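White Cloth, Cream Border: A Small Gallery
Text and selection by Youssra Hajji
May 23, 2025

On this page I collect pictures of household textiles, because I like to look at them slowly. My interest is mostly in edges. A plain white cloth is easy to forget, but when it has a soft border in another color, you start to notice how it falls and where it bunches.

I grew up in Rumilden, where my aunt kept her bed linen in one tall cupboard. She had 10 pillowcases with ruffles and she ironed only the ruffles. The middle, she said, the pillow will make flat by itself. I still do it her way, and each May I take everything out of the cupboard to air it.

The first picture is for people who like shadow on fabric. The white part looks a little blue-gray where it is shaded, and next to it the wavy edge is much warmer, between beige and light tan.
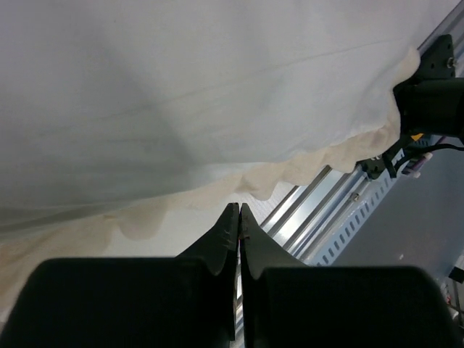
The cloth in a pile

A border like this one does not want to lie straight. It gathers in lumps and puffs, and the smooth cloth stays quite flat beside it. When I fold a piece with a thick edge, I first open the border with my hand, all the way along, and only then I bring the sides together. It takes me six minutes for a large one. 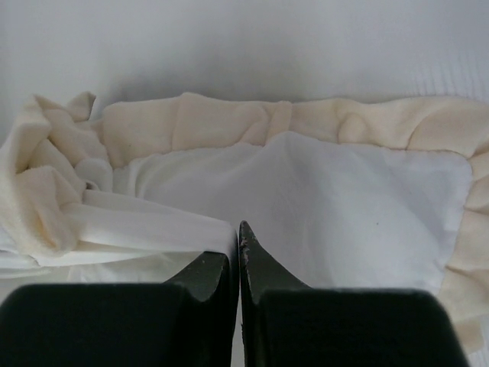

My friend Dima Akl does the opposite. He folds the middle first and pushes the edge inside at the end, so from outside you see only white. It is a good method for a narrow shelf, but I find the border has deep creases when I open it again. We have discussed this many times and we do not agree.

With pillows

I prefer to see a trimmed cloth near something plain. A white pillow is enough. The pillow has its own small creases, but they are quiet, and the fluffy fringe gets all the attention. If both pieces have a fringe, for me it is too much on one bed. 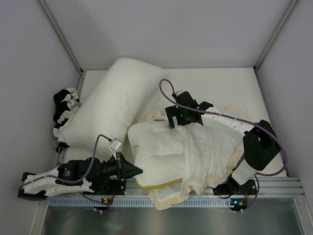
A plump white pillow and a crumpled white cloth with a cream-colored fluffy fringe.

The next gallery will be on kitchen towels. If you have a nice old one with a woven stripe, please write to me.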